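Fustik 室内用木製ルーバー扉 取付・調整説明書
2025-09-20 文:Feng-yi Yau(Allbridge 技術資料担当)

当サイトでは、表示の最適化と利用状況の把握のためにCookieを使用しています。[同意する] [設定を変更]

第2章 枠材の取付と扉の吊り込み

本章は、窓の内側に枠材を固定し、ルーバー扉を吊り込むまでの作業を対象とする。開口寸法の測定と枠材の切断は第1章による。作業は二人で行うこと。

2.1 下地の確認

1. 開口の左右と上部で下地材の位置を調べ、壁面に鉛筆で印を付ける。
2. 印の位置に細い錐で試し穴をあけ、木部に届くことを確かめる。
3. 下地が石膏ボードのみの箇所には、枠材を直接固定しない。先に補強板を取り付ける。

注意:電気配線や配管が通るおそれのある位置には穴をあけないこと。

2.2 枠材の固定

1. 縦枠を開口の吊元側に当て、水準器で垂直を出す。
2. 縦枠の上端から100 mmの位置に最初のねじを打つ。以降は300 mm以下の間隔とする。
3. ねじは完全に締め切らず、枠材を手で動かせる程度で止める。
4. 上枠、戸先側の縦枠、下枠の順に同じ要領で仮固定する。
5. 対角寸法を測る。二本の対角線の差が2 mmを超える場合は、壁と枠材の間に調整くさびを差し込んで直す。
6. 差が許容値に収まったら、吊元側から順に本締めする。

備考:くさびは必ずねじの位置に入れる。ねじ間に入れると枠材が反り、扉の開閉が重くなる。本締め後にはみ出した部分は、枠材の面に合わせて切り落とす。 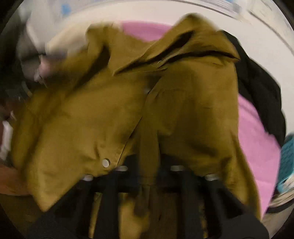
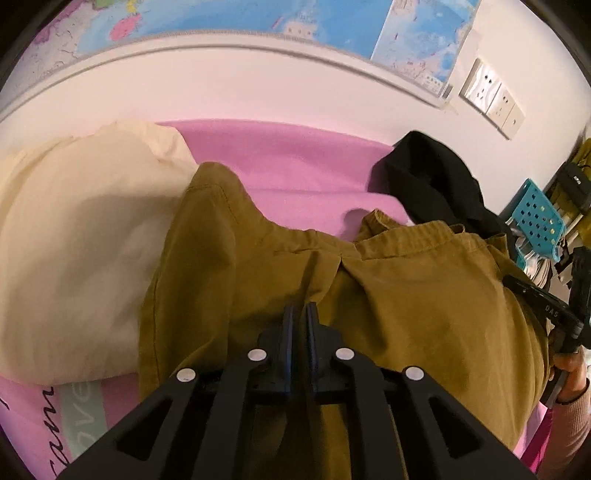
図2-1、図2-2 しわの寄った、からし色系の衣類

2.3 丁番の取付

1. 付属の型板を縦枠の上端に合わせ、丁番の下穴位置を写す。
2. 下端側も同様に写す。型板の上下を反転させること。
3. 下穴をあける。深さはねじの長さより浅くし、錐に目印のテープを巻いておく。
4. 丁番の枠側の羽根をねじで留める。電動ドライバーを使う場合は低速とし、最後は手で締める。

注意:硬い樹種の枠材では、下穴なしでねじを打つと割れが生じる。割れた枠材は接着して再使用せず、交換する。

2.4 扉の吊り込み

1. ルーバーの羽根をすべて閉じ、操作棒をテープで仮留めする。
2. 一人が扉を支え、もう一人が上側の丁番に芯棒を差し込む。
3. 下側の丁番にも芯棒を差し込む。穴がずれているときは芯棒を叩き込まず、枠側のねじを緩めて位置を合わせる。
4. 仮留めのテープを外し、扉をゆっくり開閉する。
5. 扉と枠のすき間が上下で異なる場合は、丁番の調整ねじを少しずつ回す。

警告:芯棒が両方とも入るまで、扉から手を離さないこと。落下により負傷するおそれがある。

2.5 磁石受けの取付

磁石受けは上枠の下面に取り付ける。戸先側の縦枠の内面から受けの中心までを67 mmとし、対応する鉄板を扉の裏面上端に固定する。両開きの場合は左右対称に配置する。閉じた扉が枠より奥へ入り込むときは、受けを室内側へ寄せる。

2.6 塗装品の取扱い

Cukarlow仕上げの部材は、枠材、扉ともに工場で塗装を終えている。切断面のみ、同梱の補修塗料を薄く塗る。塗料が乾くまで扉を閉じないこと。養生テープを塗装面に貼ったまま放置すると、糊が残る場合がある。

部品の不足や破損が見つかった場合は、取付を中止し、箱の側面に記載の品番を控えたうえで販売店に連絡する。羽根の張り調整は第3章を参照のこと。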